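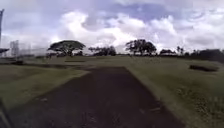
Mesico Path Navigation Kit: Data Card

The Mesico kit is a sensing and control package that lets a small wheeled robot follow paved paths through parks, campuses and similar grounds. This data card covers the outdoor recordings supplied with the kit and used to tune its path-following model. The model looks first for the two borders between pavement and grass and then for the point at which they draw together. On a wide, dark path with lawn on both sides and open field beyond the far end, the borders carry most of the useful information. Tree shapes on the horizon and heavy cloud are treated as background and have no effect on steering. Small pale marks and streaks on the paving are labeled as surface debris, and the planner is expected to pass over or beside them without stopping.

Status

Release 3 of the data. Maintained by the Roltine field group. Questions about labels should be sent to Efa Owen; questions about hardware and mounting should be sent to Huw Trevor.

Contents

The release holds 1555 labeled stills drawn from 44 drives. Each still is stored with the steering command in force at that moment, the wheel speed, and a label file. Drives were made in parks and on service paths at the Mitinness grounds. The release also includes the default settings file for the kit and a short script that checks a customer's own recordings against the expected layout.

Folders are arranged by drive. Stills within a folder are in time order, but some have been removed where a person's face or a vehicle plate could be read. Users who need unbroken sequences should check the gap list before training.

Labels

Every still is marked with the following classes:

pavement
grass or other soft ground
surface debris
crossing path
raised object on the ground
robot body
background

The robot body class is required. Part of the chassis enters the lower left corner of the view in the standard mounting, and a model trained without this class may read the chassis as an obstacle. The mask supplied with the kit fits the standard mounting only. Customers who move the sensor must draw a new mask.

Leaves and worn turf beside the pavement are labeled as soft ground. A dark spot that breaks the border line is given to the class on whichever side holds the larger part of it. Low dark shapes lying on the grass are labeled as raised objects even where their nature cannot be determined, as the kit has no need to name them.

Image quality

Stills are recorded at low resolution and many are soft. Fine texture in grass and pavement is often lost, and distant objects may run together. No sharpening has been applied. The kit's onboard processor works on the same quality of input, and tests with sharper material gave results that did not carry over to the robot.

Labelers were told not to guess. Distant regions that could be either fence, building or vegetation are placed in the background class.

Intended use

The data is suitable for:

tuning the supplied path-following model
testing border detection on dark pavement
checking a new installation before its first supervised drive

The data is not suitable for road driving, for detecting people, or for work after dark. The kit must be operated with a person in attendance who can reach the stop control.

Known limits

Dark, even pavement is heavily represented. Gravel, brick and light concrete appear in only 2 drives, and performance on those surfaces should be tested on site. Snow and standing water are absent from the release.

Path ends are a known weakness. Where paving runs out into open grass, the model may extend the path over the field by several robot lengths. The default settings reduce speed as the borders converge, which gives the attendant time to act. A correction is planned.

Debris close to the right border is sometimes read as part of the border itself, and the robot then drifts toward the center of the path. The drift is small on wide paths. On narrow paths it should be measured before the kit is put into service.

Compatibility

The kit has been tested with the Roltine two-wheel and four-wheel bases. It also runs on the Xie base with the adapter plate, although the plate raises the sensor and changes the apparent slope of both borders. The calibration routine must be repeated after the plate is fitted or removed.

Changes since release 2

Crossing paths were moved out of the pavement class and given their own label. The April drives were relabeled in full. Wheel speed is now stored with every still. The gap list has been added.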